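The long white desks at Grodley

Posted 4/22/23

Went over to Grodley to talk desks. Meant to stay for a coffee, stayed for most of the morning. The person who looks after the shared office there asked not to be named ("put the desks in, leave me out") so this is just the office manager from here on.
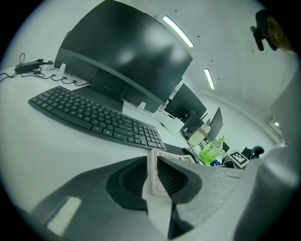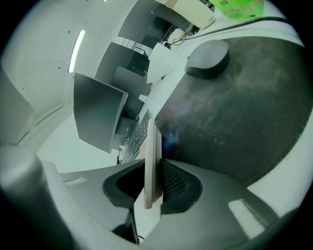
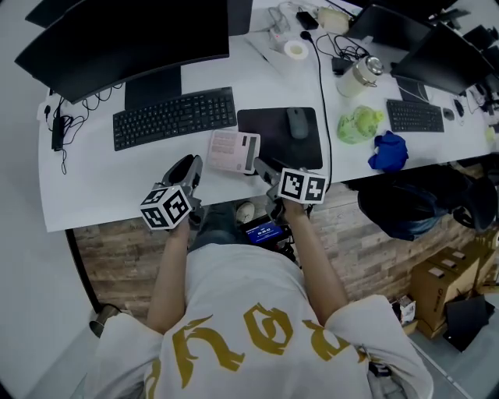 White desks, black keyboards and the monitors at Grodley.

First question, why one long run of desk and not separate ones? Quick answer. "Cheaper. And people steal space off each other, which I like. You get a big job on, you spread out a bit. Next week it goes the other way."

The desktops are a Jirkby line, bought used from an office that was closing down. The whole lot came to $2590 including the van. New, the manager was quoted a price that "made me put the phone down." A few scratches near the front edges, a coffee ring that wont come out. No plans to fix either.

Then the cables. I had to ask about the cables.

"I know. I know. Every October we do the cables. Everything unplugged, everything wiped, all tied up nice. By Thanksgiving it's spaghetti again." Is it worth doing, then? Long shrug. "You find things. Adapters for machines we got rid of years ago. I found a charger once that didn't fit anything in the building."

The office tried those stick-on clips one year, a bag of 100. Most of them came off in the first warm spell. The manager still finds them on the carpet.

What does work, apparently, is keeping the adapter up on the desk instead of the floor. Ugly but the vacuum doesn't eat it. "Somebody always wants to hide it. Then somebody kicks it and loses half a day of work. So leave it up there where you can see it."

On mouse pads, strong feelings. The manager wants a big one with a stitched edge and wont hear otherwise. The cheap kind curl and fray, then the fluff gets in the mouse. Wash them? "In the sink. Dish soap, cold water, flat on a towel overnight. Don't put it on the radiator." Said like someone who has put one on the radiator.

Keyboards: full size, with the number pad. Datar, the bookkeeping outfit that shares the office, does invoices all day and would riot without it. Same people who still like a real calculator by the keyboard. I asked if that wasn't a bit old fashioned, with a computer right there. "Try adding up a stack of reciepts on the same screen you're typing into. You'll go get a calculator."

There's a clear-desk rule, sort of. Its been written down twice. Bottles and thermoses are fine as long as they have lids. Open mugs are not fine, and everyone has one anyway. Boxes are supposed to go back to the store closet at the end of the week. "Supposed to."

Tape is a sore point. The office buys it by the case from Seok, the stationery place two streets over, and it walks off. Last order was $175 with pens and labels thrown in. The manager has stopped asking where it goes.

We got on to monitors. Bigger every time one gets replaced, and the curved ones take up more depth than people expect, so the keyboard creeps forward and then the wrists have nowhere to go. Advice: measure from the back of the stand to the front of the desk before you buy anything. Stands with a flat base are better than the ones with splayed legs. You can park a notebook on a flat base.

And glare? Blinds half down, overhead lights on. Not ideal. A switched-off screen shows every light in the ceiling, and the dust too, so they get wiped with a dry cloth. No spray. One screen was ruined with window cleaner back around the move and it still comes up.

Would the manager do the same again with a bigger budget, say another $2000? Thought about that one for a while. "Power sockets. I'd put it all into sockets. More of them, up at desk height, built in. Chairs you can fix later."

Phone rang then, something about a delivery at the back door. I finished my coffee (lid on) and let myself out.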